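Barkelska Tabletop Set: README and house rules

Maintained by Rakiya Osagie and Costel Zupan. Rules last argued over in August.

What you have downloaded

600 episodes of small robot arms doing small jobs on tabletops, plus the rules the operators were asked to follow while recording them. The rules are the part people write to us about, so they take up most of this file. If you only want the loader, skip to "Getting it running" and come back when something looks odd.

The jobs are the ordinary ones: pick up, put down, move next to, put inside, line up. An operator drives the arm by hand from a leader arm and the follower does its best. Each episode comes with a one-line instruction, the joint readings and the video.

448 episodes are marked clean. 102 are marked "recovered", meaning the operator fumbled, thought about it and got there in the end. The remaining 50 are failures. We kept them on purpose, and Hafþór Eskildsen would like it known that he did not record all of them.

The rules, in the order we learned them

Rule 1. Clear the reach before you power the arm. The reach is everything the gripper can touch plus a hand's width. It is a good deal bigger than you think it is, and your tea is inside it. Props for the current job stay; anything else goes somewhere the arm can't follow.
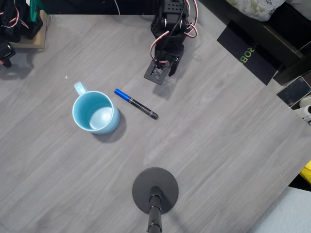

Rule 2. Write the instruction before you record. An instruction written afterwards describes what the arm did, which is a different and usually more embarrassing sentence. We have a handful of early episodes from the Pirard sessions where this went wrong, and they are flagged "late_text" in the index. Train on them if you like, but don't come to us when your policy develops a habit of declaring victory.

Rule 3. Name objects as a visitor would. "The mug", "the marker". Add a colour if there are two of them. Uchenna Adebisi once wrote "the good pen" in an instruction and the whole Saturday batch had to be relabelled.

Rule 4. Cables get checked at the start of each block of ten. Run the arm slowly to both ends of its travel and watch the wires at every joint. If one pulls tight, stop and reroute it. Tape is allowed. Tape on top of tape is a sign that somebody should order a longer wire.

Rule 5. One hand on the stop, always. The small arms won't do you much harm, and that's precisely how people end up with a pinched finger and a sheepish expression. Fingers stay out of the reach while the motors hold torque, including when the arm looks asleep. It isn't asleep.

Rule 6. Stands are fixtures. A stand may be moved between blocks and never during one. Mark the base with a pencil line before you touch it, and put it back on the line. If the stand is knocked mid-episode, finish the episode, set the "bumped" flag and start a new block. We lost an entire afternoon's calibration to a nudge that all present agreed was tiny. 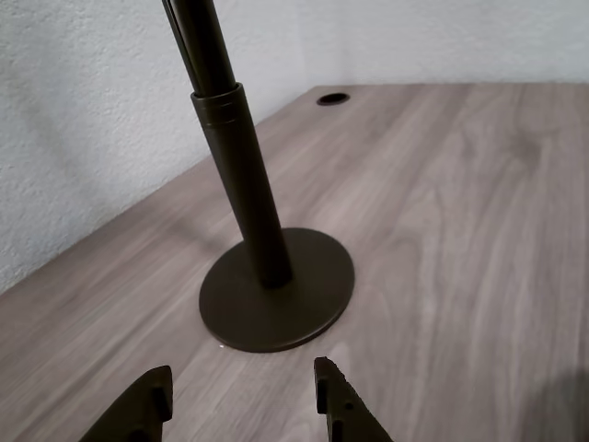
Rule 7. Don't tidy the background between episodes of the same block. Tidy before or tidy after. A room that gets steadily neater teaches a model things about housekeeping that we never meant to cover.

Rule 8. Failures are saved with the same care as successes. No trimming the end off, no deleting the one where the gripper closed on air and proudly carried it across the table. Mark it failed, write one plain sentence in the notes field and carry on.

Rule 9. Stop after ninety minutes. Operators get worse at around the moment they start feeling brilliant. The session logs bear this out with some cruelty.

Where our rules stop

These are house rules for light arms at a desk with an adult sitting next to them. They are no substitute for a proper risk assessment, and they don't claim to meet any safety standard. Nic Aodha, who host the mirror, have asked us to say so twice: they don't claim to meet any safety standard. If your arm can lift more than a full kettle, you need a different document and possibly a fence.

Privacy

Check your view before recording. Screens off or face down, post put away, nobody's face in shot without a yes in writing. If you spot something of yours in the set and want it gone, write to Rakiya with the episode number and it will be removed in the next version.

Getting it running

Unpack the archive and point the loader at the folder containing index.json. Point it one level higher and it will find nothing and report success, a bug we inherited from Brovus and have grown fond of. Joint readings are in degrees. Version 1 said radians in this file and degrees in the data, for which Costel has apologised at length.

Known faults

Some block notes are blank. The "bumped" flag is under-used, operators being human. Episode numbers skip in two places where we merged folders, and renumbering them would break everyone's scripts, so the gaps stay.

Changes

v3: rule 9 added, over objections from the people it was about.
v2: units corrected, late_text flag added.
v1: optimistic.

Corrections to the rules are welcome. Send them to Uchenna Ogundipe, and say which rule you mean by number.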